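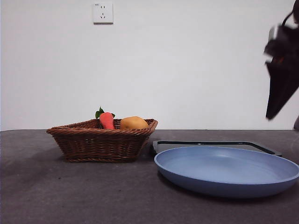 By Sheila Crabtree
16 Jun 2019 | Books

The Whitfield Prize shortlist is out, and for the third year in four the judges have found room for a novel about a closed factory. The new one is called The Salt Ledger. It's set in a cannery town named Gelludville, it's 299 pages long, and the publisher's letter that came with my copy used the word "luminous" twice before the first paragraph was done.

I'll say up front that I don't mind a cannery. My grandmother packed fish for nine seasons and talked about it for the next forty years, mostly about the foreman and the price of boots. What I mind is the way the job has become a kind of scenery in literary fiction, a grey backdrop for somebody sensitive to stand in front of. The narrator of The Salt Ledger works on the line for what we're told is 15 years. In all that time she is never bored. She never has a sore shoulder that isn't also grief.

The plot, such as it is: Orla Gerkby comes home in October to settle her father's debts and takes his old place on the line. She finds a ledger in which he recorded every shift he worked, along with short notes to a woman who isn't her mother. Around the midpoint the sardines begin to speak. They speak beautifully, in long sentences with semicolons, and they know a good deal about her father. From there the book alternates between Orla's days and the ledger entries, with the fish turning up whenever things get slow.

Now, I can be talked into a speaking fish. Fables have their own rules and I'm happy to go along with them. But a fable usually costs somebody something, and I kept waiting for the bill. When the cannery shuts, 207 people lose their work in a single sentence, and the next eleven pages are about the colour of the harbour. It's a very good harbour. I'd have traded a fair bit of it for one conversation between two of those 207 people about what they were going to do about the rent.

The ledger sections are better, and I suspect they're the reason the book made the list. They're plain. "Cold. Short two on the line. Bought pears." There's a whole marriage going wrong in there and the author has the sense to leave it alone, at least until the final chapter, where Orla explains it to us over a pot of tea. I read that chapter twice to see if I was being unfair. The second time I minded the tea less and the explaining more.

The jacket calls it a first novel "ten years in the making," and the prize people have repeated this in their announcement as though it were a point in its favour. Plenty of books take ten years. Some of them take ten years because a person has a day job and two kids, and I'd honour that, but it doesn't tell you whether the thing on the page works. The same announcement says the judges read some 1,259 entries this year. I have a hard time with that. There are five judges. I wrote to the prize office asking how the first reading was divided up and got a friendly reply saying that every entry "receives careful consideration," so I still don't know.

Of the other titles on the list I've finished only one, Clelteck, a short and fairly nasty comedy about a payroll company that misplaces a branch office. It won't win. It has jokes in it, and it's been filed in the catalogues next to office satire, where the prize-watchers don't go. But the people in it have jobs you can picture doing, they're tired at the end of the day, and their boss is a real pain rather than a symbol of one. There's a scene with a broken stapler I've now read aloud to two different people, neither of whom asked me to.

If you're reading along with the shortlist, our copies of The Salt Ledger are at the front desk and can be borrowed for three weeks. I'd start with the ledger pages, which are set in italics and easy to find, and go back for the fish if you're curious. Readers who loved it are welcome to write in and tell me why — I mean that, and I'll print the best letter in the next issue, though please keep it to a page.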